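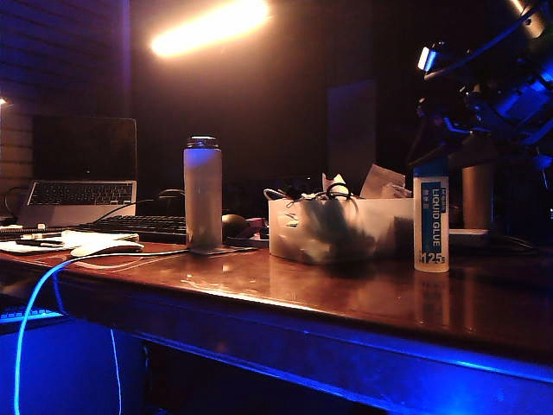
Print
E-mail

Everybody who writes about grippers wants to tell you about payload. I want to talk about desks. Real ones, glossy, cluttered, badly lit, the kind people work at, because that's where I've been trying out arms and cameras since December and it has changed my mind on pretty much everything I thought I knew about buying this stuff. Take the tube of liquid glue. 125g, says so on the label, white tube standing on a polished desktop that throws its reflection straight back up at you. On a matte grey bench under flat white light, any gripper on the market will close on a tube like that. Put it on shiny dark wood with blue light along the front edge and a warm lamp glowing behind and you have a different job. Same tube.

So this is my argument, and I'll make it fast becuase I have a demo to get to. We test the wrong things. We compare hands when we should be comparing whole setups, in bad rooms, on things people own. And the cheap gear comes out of it looking a lot better than the sales people would like.

Some background. We're a small shop, we fit arms for people who don't have a factory. Labs, repair counters, one library. Two finger sets in the running this winter. The Hodden, hard parallel jaws, rubber pads, very quick. The Skerumero, soft, three fingers, slower, lovely to look at, costs a good deal more. Both on the same arm, same controller to start with. Hậu Hà ran the Hodden, Thu Tôn ran the other one, and they swapped over halfway so it wouldn't turn into a team sport. It turned into a team sport anyway.

The brochure for the Skerumero has a strawberry in it. They all have a strawberry. Or an egg. I have been in this trade a fair while and no customer has ever asked me to pick up an egg. They ask me about cables. They ask about pens lying on paper, which is miserable, try it, the pen rolls and the paper comes along with it. They ask about clear plastic tubs with junk sticking out the top. They ask about a mouse with its cord still attached, where you lift the mouse and half the desk follows.

That's the test set. We did 766 picks over the winter, and the tally sheet is Hậu's so the tally sheet is right.

What we found. On boxes, bottles, anything with a decent upright side, hard jaws won and it wasn't close. Faster in, faster out, fewer second tries. On soft tubes the soft fingers were kinder, yes. You can squeeze a glue tube with hard jaws and get glue. We got glue. But turn the force down and the Hodden did fine, and turning the force down is free. Fifteen minutes with the manual. I know people who have spent the price of a used car to avoid 15 minutes with a manual.

Pens on paper, both bad. Thin cables, both bad, soft fingers slightly worse, they fold around the thing and then don't know they've got it. Thu disagrees with me here and says the finger sensing would fix it if I bought the version with finger sensing. Noted. It costs extra.

Now the bit I really wanted to get to. Most of our misses weren't the gripper's fault.

Go through the misses one by one, which I did, over several evenings, and you find the fingers closing perfectly well on a spot where the object wasn't. The camera was wrong. Or the camera was right and the controller took its sweet time, and the arm got there late and a bit to the left. Polished surface, there's your trouble. A depth camera looks at a glossy top and sees the lamp in it, sees the bottle in it upside down, makes up its mind that the bottle goes down through the wood. Translucent plastic is worse again. It half sees the side of the tub and half sees whatever's inside, and splits the difference, and the difference is thin air.

We swapped cameras. Same Hodden jaws, same arm, changed only the camera to the Rostton unit and put a small white light on the arm. The misses dropped by more than 200. I don't care what fingers you put on, you won't get that from fingers.

Then we swapped controllers, the old one for the Đinh board, and that helped too, less, but you felt it. The arm stopped doing that little shrug at the end of a move. If you've watched one you know the shrug.

Biljana Dimitrov, who I've argued with about this for years and who fits arms for bigger outfits than mine, thinks I'm being unfair. Her line is that a good soft hand forgives a bad camera. Be off by a bit and the fingers wrap round and you get the thing anyway. A hard jaw off by a bit knocks it over. She's right about that. I've watched a bottle go over more times than I'd like, and a tall skinny bottle with a screw cap on a slippery surface goes over like it was waiting for the chance.

But follow it through. You're paying for forgiveness. You pay every month too, in pads and fingertips, becuase soft fingers wear and they wear at the tip, right where you need them. We were on our third set of Skerumero tips by the time we stopped. One set of Hodden pads, still on there now, bit grubby. And the forgiveness only runs so far. Camera says the tub is thin air, no finger in the world is going to wrap round it.

Spend the money on eyes. Then on the controller. Then, if there's any left, have your fancy hand.

The other thing, and I feel strongly about this one. Test in the dark. Or the half dark, or under coloured light, or with a lamp right behind the work. Every comparison I get sent was shot in a bright room the colour of a fridge. Who has that room? My customers have one lamp and a window. One has blue strip lights all through the place, his choice, he likes it, and I'm not about to tell a man how to light his own shop. The arm has to cope. If it can't pick a white tube off a dark surface when half the room's gone blue, I want to know before I've sold it to him.

Blue was strange, by the way. I'd have bet on the dim end being the hard one. It was the edge where the blue met the warm light that got us, the colour camera kept drawing a line across objects that had no line. One tube read as two. Esben Snorradóttir fixed most of it by locking the white balance, seven seconds' work, and I'd been fiddling with it for two days. Didn't say a word about it either, just fixed it and left.

I've had pushback on clutter too. Someone always says tidy the desk first, then test, one object at a time, control your variables. Fine if you're writing a paper. Định Diệp does write papers and he was very patient explaining this to me. But clutter is the variable. A tub with cables hanging over the rim is a whole other object from a tub. The arm comes down for something else entirely, snags a loop, and now you've got the lot. Our worst miss of the winter was a clean pick. Jaws shut on exactly the right thing, camera right, controller right, up it went, and it brought a charging cable and a headset along and dragged them off onto the floor. Goes down as a success on a normal tally sheet. Hậu put it down as a miss and drew a little face next to it.

So count that. Whatever you're comparing, count what else moved. I'd like to see that number on a brochure, next to the strawberry. I won't hold my breath.

What would I buy tomorrow, people keep asking. Hard jaws with the force turned down. The best camera you can stand to pay for, and a light on the arm where the camera can use it. The Đinh board or something as quick. I'd borrow the soft hand for a month if the maker will lend it, and some will if you nag, and I'd run it on the worst desk in the building, late in the day, with nobody allowed to tidy up first. Biljana reckons I'd come round. Maybe. She owes me a lunch if I don't, and Thu's holding the tips for the rematch, which is whenever we get the arm back from the library.

Print
E-mail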